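Filed under: Guides > Open Day Setup

Section 4. Running the sink demo for visitors

I've run this one at two Zarbridge open days now, so these are the steps the way I do them, with Paloma Obi's fixes mixed in.

1. Load the kitchen in the simulator and let it settle before anyone walks in.
2. Set playback speed to 70 percent. Full speed looks jumpy on the big screen!
3. Switch to the gripper view and check your start position against mine. 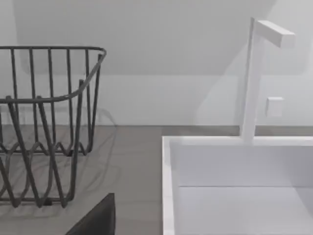
Gripper view: wire basket left, sink right.

4. Hand over the controller (kids first, they're braver) and stay close to the stop key.

Note: Each turn takes around 2 minutes. I reset between visitors - it keeps the line moving.

Caution: Don't change the view while the arm is moving. Kwaku did, and we had to reload the whole kitchen with a full room watching.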